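Flavmont Publishes Book on Household Debt and the Limits of Easy Credit

May 2, 2023

Flavmont, an independent publisher of business and economics titles, today announced the release of "The Second Loan," a new book by economist and former bank analyst Yung-ching Kao. The book looks at how families come to rely on borrowing to cover ordinary bills, and what happens to lenders and local economies when that borrowing gets harder to come by.

Kao spent 12 years reviewing consumer loan portfolios before leaving banking to write. "The Second Loan" draws on that work and on 80 interviews with borrowers, branch managers and debt counselors. The interviews took place in mid-sized cities and small towns, most of them well away from the financial centers that get the bulk of the attention when credit tightens.

"The first loan usually has a purpose, like a car or a roof," Kao said. "The second one is often taken out to keep up with the first. I wanted to write about the second one, because the industry's own numbers do a poor job of showing it."

The book is divided into 4 parts. The opening section covers the growth of unsecured lending and the steady loosening of standards during years of low interest rates. The next follows a group of households through a period of rising rates. A third section turns to the lenders - how they price risk, when they stop extending credit, and why they tend to stop at the same time. The last part sets out Kao's proposals, including plainer disclosure of total repayment costs and a shared record of short-term loans that lenders would have to check before approving new ones.
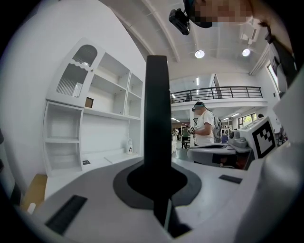
Shelving unit with an arched glass cabinet door and open cubbies.

Kao argues that much of the public discussion of credit crises starts too late, with failing banks and falling markets. By then, the book says, households have been cutting back for months. One chapter uses missed utility payments as an early sign of trouble and compares them with the figures lenders were reporting over the same period.

"Yung-ching writes for people who have never read a loan agreement to the end," said Eglītis, senior editor at Flavmont. "The charts are there for those who want them, but you can follow the argument without them."

The hardcover edition includes 40 charts and tables, a glossary of lending terms and a full list of sources. An audio edition, produced by Dusero, will follow in August. Flavmont is also working with Skillico, a provider of workplace training courses, on a study guide for credit counselors and adult education instructors. The guide will be sold separately.

"The Second Loan" is available now in hardcover and e-book from bookstores and online retailers. Review copies, author interviews and excerpt rights may be requested through the Flavmont publicity department.

About Flavmont
Flavmont publishes nonfiction on finance, business history and public policy for general readers.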